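Mekska room packs: worth it for a small mobile manipulation project?

Board: Simulation and Training > Asset packs and services
Started August 2026

gripwidth
Okay so I have a budget decision to make and I'd like to hear from people who have paid for this thing. My project is a two-arm mobile robot that does household stuff, mostly doors and putting things away. I've been building rooms by hand in our simulator, and I'm slow at it. Really slow. I made a kitchen last month and it still has a drawer that opens into the wall.

Ralodis sells the Mekska packs, which are ready-made home interiors with working doors, drawers, faucets and so on. The home pack says 3,000 rooms. The price on the site is $80 a month for the single seat or $1,110 for a year of the team plan with the scene generator included. I can get the single seat past my boss without a meeting. The team plan means a meeting.

Questions, in no special order. Do the doors behave? Can I swap in my own robot without a week of pain? And is the variety real or is it the same eleven rooms with new wallpaper?

torquewench
I've had the team plan since spring. Doors behave, mostly. The hinges have friction and damping values you can edit per door, and the latch is a real latch, so your robot has to turn the knob before anything moves. You can turn that off if you're only working on the push. Swapping the robot took me an afternoon, and half of that was my own URDF being a mess.

Variety is where I'd argue with their sales page. The 3,000 number counts every texture combo as a separate room. If you go by floor plan it's a lot fewer. Still plenty for me!

lowpoly_lou
Going to be the grump. I paid for two months and quit. The rooms look like a video game from when I was in middle school. My grasp policy did great in there and then fell on its face on the real arm, and I'm convinced the flat lighting was a big part of it. There are free scene sets that look better. Why pay?

torquewench
Lou, did you turn on the light randomization? It's off by default (dumb default, I agree).

lowpoly_lou
I did in the second month. It helped a little. It didn't help $80 worth.

gripwidth
Okay, update, because I went ahead and took the trial. You get a handful of rooms and full editing, no card needed, so nothing to lose. I dropped our robot into the home pack and hit generate on the bathrooms first since those are the ones I dread building. Tiny rooms, doors in stupid places, nowhere to turn the base around. Import was fine. I had to rename two joints and flip one axis on the left wrist and then it drove.

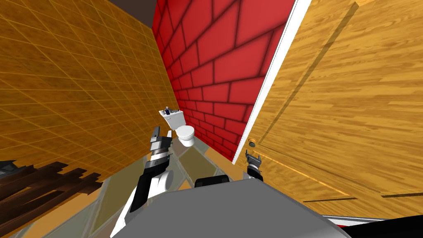
The scene generator has a setting called clutter and another called surface mix, and I left both on the default for my first batch. Surface mix is a trip. It does not care about good taste at all, so I got a bathroom with orange-yellow tile down one side and red brick behind the toilet, and a door in honey-brown wood grain that swings open toward the robot. I kind of love it? No real house looks like that, but if the policy can find the round gold knob on that door it can probably find it on my aunt's beige one. What I care about more is how tight it is. With the door open there's hardly any place for the arms to go, and that's the situation our robot keeps failing in. My hand-built rooms were all too roomy, I see that now.

So the variety question is half answered for me. Colors wild, layouts I still need to see more of.

lowpoly_lou
See, that is my whole complaint in one render. Brick behind a toilet. Fine grid tile next to great big bricks. You're teaching the network that the world is made of test patterns.

bearingsoup
I'm on the other side of that one. We train on ugly on purpose. The uglier rooms gave us our best numbers on the real robot because the policy quit leaning on color. I'd turn surface mix UP. Where Lou has a point is lighting and contact. Shading in these packs is simple and I wouldn't train anything that depends on shiny metal or glass in there. For a door and a knob it's fine.

One thing to check, gripwidth: look at the collision shape on the knobs. In the version I had, they were a box wrapped around the round part, so a parallel gripper got a much better hold than it had any right to. Ours learned to pinch the corners of a box that isn't there. Took us forever to figure out why it kept slipping in the lab.

gripwidth
Oh no. Going to look.

gripwidth
Looked. It's a box! There's a dropdown for "convex" and when I pick it the knob gets a proper round-ish shape, and the sim slows down, but not so much that I mind. Thank you, that would've cost me a month. My success rate on the knob turn fell off a cliff right after, so I guess I've been flattering myself.

torquewench
Huh. I've been on box this whole time. Excuse me while I go rerun everything.

hexkey_hannigan
Has anyone here compared with Clillholm? They do the same kind of thing, only as a service. You send them a list of what your robot needs to do and they send back a set of scenes. We got a quote of $2,000 for one batch, no subscription, files are yours to keep. The samples had much nicer materials than Mekska.

bearingsoup
We used Clillholm once. Good work, slow mail. The scenes came back clean, every door and drawer had sensible masses, and someone had clearly opened and closed each one before sending it. But you can't hit a button and get more. When we changed the robot's height halfway through, half the batch was useless to us because the counters had been picked for the old reach. With Mekska I'd have just regenerated.

And check what license you're getting on the files. With Ralodis, if you stop paying, you can keep training runs and checkpoints but you're supposed to delete the rooms. I missed that when I signed up and wasn't happy.

gripwidth
Wait, delete them? Even ones I edited?

bearingsoup
Even those. It's in the terms under "derived scenes." I wrote to support and they confirmed it.

torquewench
That's the part I dislike most too. I've put hours into fixing hinge placement on some of mine.

lowpoly_lou
And there it is. You're renting your own work back. Take the free sets, put up with some cleanup, keep your files.

hexkey_hannigan
Lou, which free sets have working latches, though? I've looked. I found lots of pretty rooms where the door is just one solid piece with the wall.

lowpoly_lou
Meesuk has some. Not all. You have to add the hinge yourself on maybe half of the doors. It's boring but it's not hard.

gripwidth
I tried Meesuk last year! The rooms are gorgeous, and I spent so long cutting doors out of walls that I swore never again. If somebody else enjoys that, bless them. My time isn't free even if the files are.

Other trial notes while I have them in my head:

The robot viewpoint camera is easy to set up. You pick a link, you type in an offset, done. Mine sees our own torso along the bottom and both grippers, and I left it that way since the real head camera sees the same junk.

Clutter sticks stuff in odd spots. In some rooms I'd call that useful and in others I couldn't plan a path to the door at all. I'd like a "keep the doorway clear" checkbox. There's a text field for exclusion zones but I couldn't get it to take.

Docs are thin on the generator and good on everything else.

Saving a room is quick. Loading one is not, the first time anyway. After that it's cached.

torquewench
Exclusion zones want room coordinates, and the docs say world. Try it that way.

gripwidth
That did it. How did you ever find that out?

torquewench
Swearing, mostly.

hexkey_hannigan
So what are you going to do?

gripwidth
I think single seat, month to month, and no hand edits beyond what a script can redo. If all my fixes live in a script (knob shape to convex, light randomization on, doorway kept clear) then the delete rule hurts a lot less. The single seat doesn't come with the generator once the trial runs out, though, only the fixed rooms. That stings, the generator was the fun part. I'll see how far the fixed bathrooms get me and if the real robot isn't doing any better with doors by the end of September I'll go have the meeting about the team plan.

bearingsoup
Ask them for a generator add-on. We got one for a month. It isn't on the price page, you have to write in.

lowpoly_lou
Still think you're overpaying. But post your real-door numbers either way, I'd like to be wrong about the lighting.

gripwidth
Will do, good or bad. And I've written to Ralodis about the add-on, no answer yet.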